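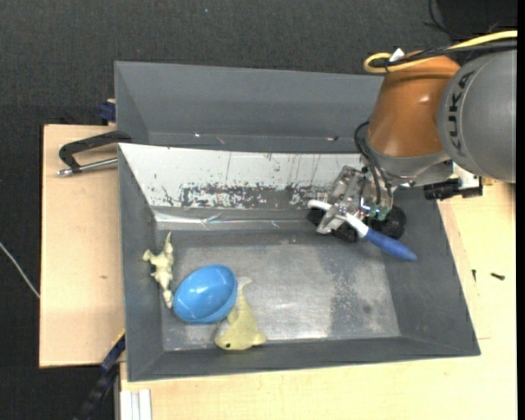

Does the kind of bin in which small household objects are stored affect how quickly a person finds the one that is wanted? The kind of bin matters less than the number of objects in it, and in our study the slope of the walls mattered more than the color.

Research > Household Studies > Storage and Sorting
By the Hasdale Storage Study Group – April
2 comments – 67 shares

3.2 Mixed storage of small objects

Long-handled items were treated as a separate class throughout the study. A brush with a tapered handle, such as the one with a white head and a blue handle in Figure 1, does not lie flat among shorter objects. One end tends to rest against a wall of the bin, and the other settles wherever there is room. Participants in the Hasdale sessions were asked to return 80 objects of mixed size to open bins and, after a pause, to find named items again. The same list of items was used at Estance, where the bins were deeper and the light was poorer.

Search times for brushes, spoons and similar items were shorter than those for compact objects at both sites. Participants reported that a handle gave them something to look for. The advantage became smaller as the bins filled, and at Estance it was no longer present once a bin held more than 67 objects. Bins with sloping walls brought small objects toward the middle of the floor, where they were easier to reach but more likely to lie on top of one another.

A second question concerned the use of 2 bins placed one behind the other. Participants given this arrangement usually kept the front bin for items in frequent use, although the written instructions did not ask for it. The Kioko sorting scale, with a maximum score of 150, was used to rate the order of both bins at the end of each session. Front bins scored lower. We take this as a sign of frequent handling – the rear bins were seldom opened to a second search.

Figure 1. Long-handled brush and dark gray storage bins. The list of household items is given in the Clarska inventory, Section 5.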